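Lundell Pretend Kitchen Guide
Section 4: Setting Out the Pan and Vegetables

Last updated: 2018-07-05

This section covers the pan activity in the Lundell kitchen set. It assumes that you have unpacked the Ostau vegetable pack (part 604) and checked it against the list inside the lid. The saucepan is not included. Use a small stainless steel pan with a single long handle, or order the Pillard pan separately.

4.1 Before you start

1. Choose a flat, steady surface at a height the player can reach. A plain, dark surface makes the colors easier to tell apart.

2. Wipe the surface and let it dry. The vegetables slide on a wet table.

3. Check the pan. The handle must be firm where it meets the wall. If the rivets are loose, do not use the pan.

4. Check each vegetable for splits, especially where the green part joins the body. Set damaged pieces aside.

CAUTION: The vegetables are toys. Do not put them on a stove or in an oven, even for a moment. Do not use a pan that has just come off the heat.

4.2 Laying out the pieces

1. Put the pan down first, to the right of center. Left-handed players can reverse the layout.

2. Turn the handle toward the player.

3. Place the corn, carrot and eggplant together on the left. They do not need to be in a row. Leave enough room between the group and the pan for a hand to pass.

4. Put the red chili pepper in the pan. It is the smallest piece in this layout and serves as the starter piece.
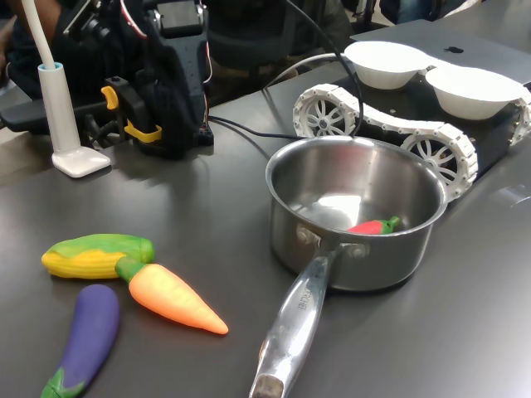
Figure 4-1. Starting layout with the chili pepper in the pan.

NOTE: The corn and carrot may touch or overlap. This does not matter for the basic activity. For the timed version, move them apart so that lifting one does not drag the other.

4.3 Moving the vegetables to the pan

1. Name a vegetable, or hold up its card from the Dovhaniuk card deck.

2. The player picks up that vegetable and holds it over the pan before letting go. Dropping from high up makes the piece bounce out.

3. Lay long pieces across the bottom of the pan if they fit. If they do not, lean them against the wall.

4. Repeat until the group on the left is used up.

5. To play again, take everything out except the chili pepper and go back to step 1.

The eggplant is the piece most players ask about. It is smooth and wider in the middle than at the neck, so it can turn in the hand when held near the green cap. Hold it by the lower half and keep the cap at the top.
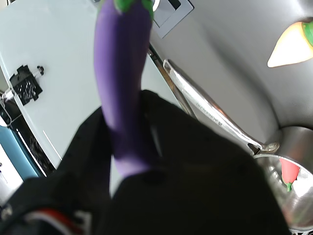 Once it is over the pan, tip it and lower the rounded end first. The cap then stays clear of the rim, and the piece comes to rest on its side. If it rolls, let it settle before adding the next vegetable.

The carrot is easier. Pick it up at the thick end, near the green top, and let the point go in first. The corn can be held anywhere along its length – the kernel side gives a better grip than the husk.

4.4 Using 2 pans

A second pan can be added for sorting. Put one on each side and keep the vegetables in the middle. Sort by color or by shape, but agree on the rule before the first piece is moved. With two pans, start with both empty and put the chili pepper in the group with the others.

4.5 Cleaning and storage

1. Wipe the vegetables with a damp cloth and a drop of dish soap. Do not soak them.

2. Dry them with a towel, paying attention to the folds of the green parts.

3. Wash the pan by hand. Dry the inside at once to avoid water spots.

4. Store the vegetables in the tray and the pan on its own. Do not stack anything heavy on the tray – the green caps bend and may stay bent.

Replacement vegetables are sold singly. Quote part 604 and the name of the piece when you order.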